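Leden water utility to replace pressure valves after summer bursts

3 August 2022

The municipal water utility in Leden will replace 15 pressure-reducing valves in the upper districts of the town before the end of October, following a series of main breaks in the older part of the network. The work was approved on Monday and is being carried out by Clarkano, the contractor that already holds the maintenance agreement for the pumping stations.

The utility recorded nine main breaks between the start of May and the end of July, all of them on cast iron pipe in the two pressure zones fed from the Briva reservoir. In the same months last year there were three. No single section of pipe failed more than once, and the breaks were spread over both zones, which led engineers to look at pressure and not at the condition of any one street.

Loggers were fitted to hydrants in June. They showed night pressure in the lower of the two zones rising well above its design value once demand fell after midnight, then dropping sharply when the morning load came on. Swings of that kind are hard on old joints. Dry ground makes matters worse, as clay shrinks away from the pipe and leaves it without even support. 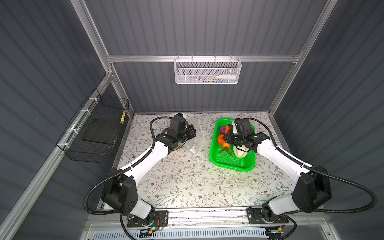
Most of the valves date from the time the zones were first separated. They are of the spring-loaded type, set by hand, and hold one outlet pressure regardless of the flow through them. The new units are pilot-operated and can be given two settings, one for the day and a lower one for the night. Changeover is by timer at first. Control by flow signal may be added later if the budget for next year allows it.

The utility has put the cost of the program at 243,000 euros, including chamber repairs and new isolating valves where the existing ones no longer close fully. The money comes from the network renewal reserve. Water rates will not change this year.

Work starts on the Hegedűs Street chamber, the main feed to the lower zone, and then moves uphill. Each chamber takes one working day if the pipework is sound. Supply will be kept up through bypass lines at most sites. Where there is no bypass, the water will be off from 9 a.m. until midafternoon, and affected addresses will get a printed notice at least two days ahead.

Customers may see cloudy or slightly brown water for a short time after supply is restored. The utility advises running the cold tap nearest the meter until the water clears, and holding off on laundry until then. Homes on the top floors of the apartment blocks above the rail line may notice lower pressure at night once the new settings are in use - the minimum at the street connection stays within the supply contract.

Building owners with their own booster pumps are asked to check the low-pressure cutout before the work reaches their street. A schedule by street is posted at the customer office and will be updated every week. Logger readings from both zones are to be published after the last valve is in service.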